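Surface Condition and Walking Routes in Herkley: Project Report

Authors: Covadonga Cabello, Torquil Gillies
Submitted: 25/05/2024

1. Purpose

The project compared two ways of recording pavement and carriageway defects on residential streets: a walked survey on paper forms, and a desk survey from council repair records. The work was limited to the Weltbridge side of Herkley, where most roads were laid before the present drainage was put in.

2. Method

The survey area was split into 104 sections, each running from one junction to the next. Every section was walked once in March. Defects were entered under four codes: cracking, patching, loose material and kerb damage. A section could carry more than one code. Depth was measured with a steel rule and straight edge where traffic allowed - otherwise the field was left blank.

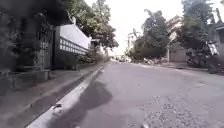

Figure 1. Cracked and patched asphalt with loose grit; kerb slightly chipped.

Both surveyors graded the same sections separately and compared forms afterwards. Where the grades differed by one step, the worse grade was kept. Larger differences were settled by a second visit.

3. Footways

Footways were graded apart from the carriageway. Crossfall was taken with a Bastos digital level at the start, middle and end of each section. Trips at slab joints were recorded only above the threshold in the form notes.

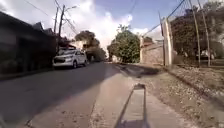

Why was crossfall measured at three points only?
Three readings were enough to show a change of slope along a short section, and more would have pushed the walked survey past the time allowed.

4. Results

Of the sections walked, 71 carried at least one defect code. The desk survey found 74, but the two lists did not match closely. Repair records tended to miss loose material and to keep old patching entries after resurfacing. Agreement was best for kerb damage.

Blank depth fields were a weakness. They fell mainly on the wider through roads, so the Kustavier severity score could not be worked out there and those sections were left out of the ranking.

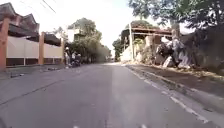
5. Further work

The form should have a separate code for failed patches. A repeat walk after a winter would show which cracks are growing - the present data cannot.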